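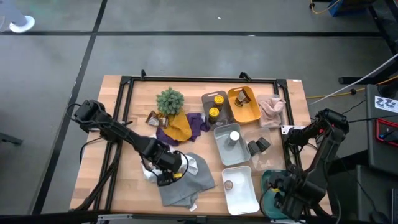

Zinlow two-arm table cell
Home > Benches and cells > Zinlow

Supplied by Bimetti. Made to order. Price on request, demo bookings open for March.

I get asked about the Zinlow more than anything else we list, and up to now I've only been able to read people the spec sheet over the phone. So when Bimetti held an open day on Friday I put my name down, drove over with a flask of tea and spent most of the day getting in everybody's way. I've rewritten this page from my notes, and I hope it's a bit more use than the old one!

First thing, it's a table. I know, but half the people who ring me are expecting a cage. You get a wooden top you could happily eat your dinner off, a black metal frame around it, and an arm on each side reaching in over the middle. Both arms can get at the work, and you can walk right round and have a nosy from any side (I did, several times, and got told off once for standing on the wrong side of the floor tape).

The job they'd picked for the day was tidying. Cloths, little packets, bottles, bowls, a whole family of plastic tubs and trays, all the stuff that ends up on a kitchen side by the weekend. I liked that. I've sat through plenty of demos where an arm moves the same metal block from A to B, and you come away knowing nothing about how it would cope with your own mess. Cloth is horrible for a gripper. It never lies the same way twice, so watching an arm go down for a crumpled one is far more interesting than it has any right to be.

Judit Nyitrai ran the sessions and was very patient with me. Each one was 30 minutes, with up to 14 of us round the table, and she let people call out what they wanted tried next. She's also the one to talk to about fitting, as she'll go through your room measurements with you before anything gets ordered.

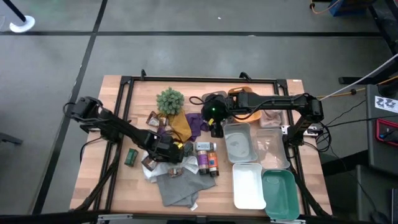 Kristóf Medve wanted to know whether both arms could be sent to the same tub at once, and said that on the Oláh bench at his place they'd had to make one wait every single time. Judit's answer was that the Zinlow plans the two together, so they can share a space, but one will hang back if it gets too tight. He asked for the figures in writing. So did I, and I'll add them when they come.

What I liked: getting round it is easy, the top is a sensible working height for me, and it's quieter than I'd expected (we were chatting over it without raising our voices).

What I'd think about: cables. Leave yourself proper space outside the frame for them, and for somewhere to put your computer and bits. If your room is narrow, measure it and then measure it again. And do go for the longer training, I'd have been lost with only the short one.

In the standard package
Table with frame
2 arms with grippers
Zirnmont control software, first year included
4 hours of training on site (a full day is extra)
Delivery and fitting, UK mainland

Not included
Computer and screen
Tubs, trays and anything else you want moved about
Floor marking

Lead time is 30 working days from deposit. If you'd like to see one running before you decide, use the booking form and tell us what sort of things you handle. You can bring your own items along, as long as they're dry and nothing's sharp.

Related: Oláh single-arm bench | Spare grippers | Training days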